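Lindbridge Folding Table: Set-up and Care
Section 2. Preparing the white top

Set up the table as shown in Section 1 and check that both leg braces are locked before you put anything on it.

1. Clear the top. Move pouches, tools and loose parts to one side.

2. Brush off dry debris with a soft brush. Work from the center toward the nearest edge.
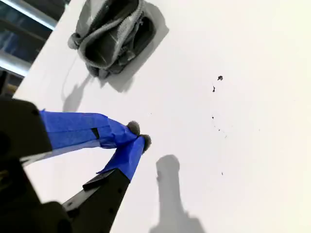 3. Wipe the surface with a damp cloth and a little mild soap. Do not flood the seam at the fold.

4. Dry with a clean cloth and leave the table open for 10 minutes before folding or covering it.

CAUTION: Do not use scouring powder or steel wool. Scratches in the white finish cannot be polished out.

NOTE: Fine specks show up more on white than on the gray top. Look across the surface from a low angle, with the light in front of you, and repeat step 2 where needed.
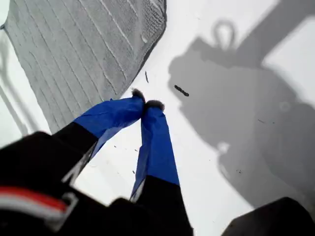
Fig. 2. White top with fine specks and debris on the surface.

5. For marks that stay after washing, use Pakzad surface cleaner. Test it on the underside first.

6. Check the edge trim. If it has lifted, press it back by hand. Order new trim if it will not stay down.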